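Ticket 165: right gripper stops short on soft items
Project: Tilard two-arm table build
Location: Goicoechea shared workshop, back bench
Opened: April 9, 2018
Priority: normal
Status: closed, one follow-up open

Reported problem

The right arm picks up hard items without trouble, but on soft ones the gripper closes part of the way and reports a finished grip. The controller then starts the lift and the item stays behind or slips out during the move to the plates. The left arm, running the same program with the sides swapped, doesn't do this.

It first showed up after the right gripper was taken off to replace its cable. Nothing in the program was changed at that time. The Stita control software was last updated in October and both arms have run since then without this fault.

Checks so far

Restarted the controller and both arms. No change.

Swapped the two gripper cables between the arms. The fault stayed on the right, so the new cable is fine. Swapped them back afterwards.

Checked the finger screws. One on the right was slightly loose and has been tightened. Made no difference to the grip but it needed doing anyway.

Ran the open and close test from the Stita menu with nothing between the fingers. Both grippers open fully and close fully. The test only looks at the end positions, so it says very little about what happens when the fingers meet something halfway.

Compared the saved settings for the two arms line by line. The force limit on the left is 9. On the right it is 2, which is the default that Ekik loads when it finds a gripper it doesn't recognise. It looks as if unplugging the gripper made Ekik treat it as a new one and write the default over our value.

Change made

Set the right force limit to 9, saved, and switched everything off at the wall. After power-up the value had gone back to 2. Set it again, this time with Ekik stopped first, and it held through two restarts. So the order matters: stop Ekik, change the value, save, then start Ekik again. Saving while it is running writes to the wrong copy of the file.

For the test I used the plate layout we already had, with lettuce for the right arm and the small yellow piece for the left. Lettuce is a fair test because it gives way under the fingers and is never the same thickness twice.

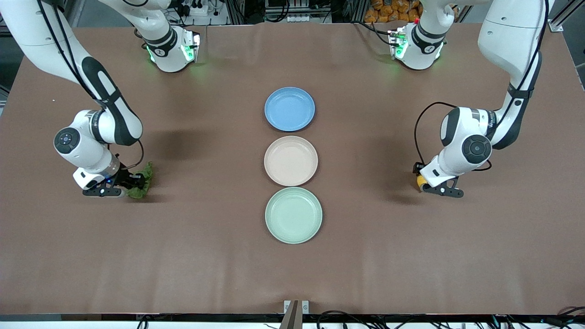
With the limit at 9 the right arm completed every run I gave it, lifting and placing on each of the plates. I then put the limit back to 2 on purpose and the early stop came back on the first try. Set it to 9 again and it cleared. I'm satisfied that this is the cause.

One thing to watch — the higher limit marks the leaf a bit. That doesn't matter for us, but anyone handling softer things should try a lower value before settling on one. I haven't tested anything between the two.

Also noticed while I was at the bench: the cable loop on the right wrist needs a look when the arm turns fully inward. It didn't catch during the runs. I'd still like a clip on it before we put the speed back up.

Notes for whoever does this next

Write down the force limit before unplugging a gripper. The settings page doesn't keep the old value and the Ekik log only records that a default was loaded, without saying what it replaced.

If the value won't stick, check that Ekik has really stopped. Closing its window leaves it running in the background. Use the stop command and wait for the prompt to come back.

Follow-up

Cable clip for the right wrist: open. Speed stays at the reduced setting until it is fitted.

Backup copy of both settings files: done, saved in the Tilard folder on the workshop machine.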